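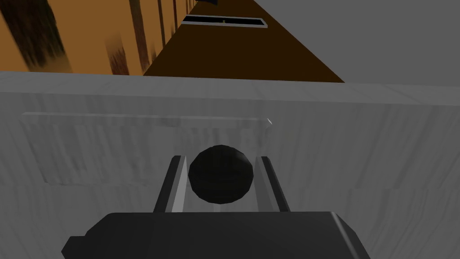 Simulated gripper with a black ball between its fingers, over a pale gray panel.

I want to talk about rules for practice runs, which I know is nobody's idea of a fun Thursday read. Stay with me, I've been chewing on it since April and my wife has asked me to find another outlet.

I write cell programs and acceptance tests for a mid-sized integrator. Before anything gets bolted to a floor, it runs in simulation, sometimes for weeks. And in my corner of the business, simulation is the one place where the rulebook gets very thin. The physical cell has a binder. There's a risk assessment, a sign-off sheet, a person who has to walk the fence and push every stop button with their own thumb. The simulated cell has a folder called "final_new" and somebody's good intentions.

Last spring we had a job for a customer called Vornberg, small parts handling, lots of drawers and cabinets to reach into. The grip tests had been done in sim, and the report said the success rate was great. I asked what counted as a success. Three people gave me three answers! One said the fingers had closed on the part. One said the part had left the surface. The third, Yhon Londoño, said the part had to be lifted, carried and set down inside the target area, and then stay there after the fingers let go. Yhon was right, I think, but the number in the report had been counted the first way, and that report was already in the customer's inbox.

You can see how it happens. Take a ball sitting between two fingers. Is it held? Is it touching? Is it just parked there while the hand hovers around it? From a single still I couldn't tell you, and I do this for a living. You need the contact forces, you need the next few seconds, and you need somebody to have written down ahead of time what they were going to call a grasp. If that last part happens after the run, you are going to be generous with yourself. I certainly am.

So rule one, if anyone ever lets me write the rules: define success before you press go, in one plain sentence, and put that sentence on the same page as the number.

Rule two is about failures. We ran 42 trials on one of the Gruka fingertips and the summary listed 36 of them. The other six had been tossed as "sim glitches." Well, maybe! Physics engines do odd things, parts sink into counters or shoot off toward the ceiling, I've seen it plenty. But when I went back through the six, two of them were real. The approach angle was bad and the finger clipped the lip of the counter on the way in. A real finger would have clipped it too, and made an expensive noise. Throw out a run if you have to, just say that you did and say why, and let a second person look at it before it disappears.

Rule three, and this is the one I get the most grief over, is about the shapes. A round part in simulation is very often not quite round. It's a bunch of flat faces pretending, and for a lot of work that's fine, I have no quarrel with it. Sometimes the shape you see on screen isn't even the shape the physics is using, which took me an embarrassing number of years to learn. A flat face gives a finger a nice little landing spot that a smooth ball never would. I'm not asking for perfect models. I'm asking for one line in the report that tells me what the collision shape was and what friction value you used, so the poor soul commissioning the thing on site knows where to look first when it starts dropping parts.

Now the pushback. A friend over at Hayashi (a different shop, we trade complaints) says all this would kill the one good thing about simulation, which is that it's quick and nobody gets hurt. You try a dumb idea before lunch and throw it away after lunch. Paperwork for dumb ideas would be misery. I agree with that completely! Play all you want. I've got a folder of dumb ideas myself and no inspector is ever going to see it.

The line for me is when a number leaves the room. Once a sim result goes into a quote, or a safety discussion, or a slide that a customer is going to believe, it has stopped being play and it should carry its paperwork with it. That could be one page. Ours is, now. It has 11 boxes on it and takes about 20 minutes to fill in the first time, less once you've got the hang of it. The success sentence, the trial count, the thrown-out runs, the shapes, the friction, the software version, who ran it, who checked it. Drivent, the supplier on our current job, grumbled for a couple of weeks and then started sending us theirs in the same format without being asked, which I took as a compliment.

The part I haven't figured out is randomization. If you shuffle the lighting and the textures and the part positions on every run, which you should, how much of that do you have to write down? Every seed? Just the ranges? Yhon says every seed, storage is cheap. I say nobody will ever open the file. We've been going back and forth on it and for now we save them all, mostly so he'll stop bringing it up at the coffee machine. If your shop has settled this one, write to me, I'd like to see your form.

Search this site... Go

Contact | Copyright, all rights reserved | Back to top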